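Hutine Biscuit and Chocolate Moulds: a catalogue in plain files

Welcome, and thank you for looking in. Hutine is a catalogue of pressed and embossed food moulds - the carved boards, tin trays and rolling pins that have been used to put patterns on biscuits, marzipan, butter and chocolate. It began as a spreadsheet kept by one person who had bought too many butter stamps at country sales, and it has grown since then into something other people asked to use. This file explains what is in it, how it is laid out and what we'd ask of you if you borrow from it.

What is in the catalogue

The present release holds 3,441 entries. Each entry is one mould, or one set of moulds if they were plainly made to go together and have never been parted. Most are biscuit boards, with butter stamps a good way behind, then chocolate tins, and finally a small and rather untidy group we call "other", where you'll find the aspic moulds and a thing that may be for soap.

Of these, 522 entries also have notes on the recipe the mould was used with. We're especially fond of these notes and wish there were more. They were mostly copied from handwritten books, so please expect gills, teacups, "a slow oven" and a fair bit of guesswork about what was meant by treacle.

How the files are laid out

moulds.csv is the main table, one row to an entry.
recipes.csv holds the recipe notes, joined to the main table by the mould_id column.
places.csv gives the town or county where a mould was found. This may well be a long way from where it was made!
words.txt is a short glossary of trade words, with the old spellings beside the new ones.

The columns you'll probably want first are mould_id, kind, pattern, material, longest_side_mm and condition. Condition runs from 1 (split, wormy or badly rusted) to 8 (as good as the day it was cut). We know that eight steps is an odd number to have settled on. It came from the old spreadsheet, and by the time anyone questioned it there were too many rows to go back over.

An empty cell means we don't know. A dash means we looked and there was nothing to record, such as a maker's mark on a board that has none. Please keep the two apart if you tidy the files for your own use, as a good deal of squinting went into telling them from each other.

How the patterns are named

Pattern names follow the Ciltus list, a plain set of words for flowers, animals, figures and borders. Where a carver has put a bird on a branch we use the bird first and the branch second. Repeating patterns are marked "all-over", and anything raised on the finished food is marked "raised" even though it is cut into the mould. That last rule trips up nearly everyone at the start, so do check it before you sort anything by relief.

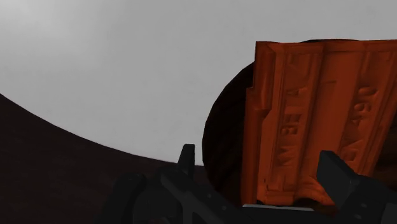 Orange-red embossed slab, with a dark brown curved surface lower left. Computer render.

Known gaps and muddles

Butter stamps from the west of the country are over-represented, simply from where the first collection was bought. Roughly 50 rows still have their measurements in inches turned into millimetres twice over, and they look enormous. We've flagged the ones we found in the notes column with "check size". The Tkachuk boards were entered from a sale list with no handling at all, so their condition marks are the seller's and perhaps a little generous.

Using and sharing

You may copy, print, sort and republish the tables for any purpose, so long as you name Hutine as the source and pass on your corrections. If you use the recipe notes, please give the mould_id with them so that a reader can find their way back to the mould. The Mimura index of sweet-making tools uses the same numbers for its mould section, and the two can be joined without any fuss.

Corrections are welcome at any time and are gathered up for a fresh release each August. A line giving the mould_id, the column and what it ought to say is plenty, though we do enjoy a longer letter.

Last changed: 7 May 2025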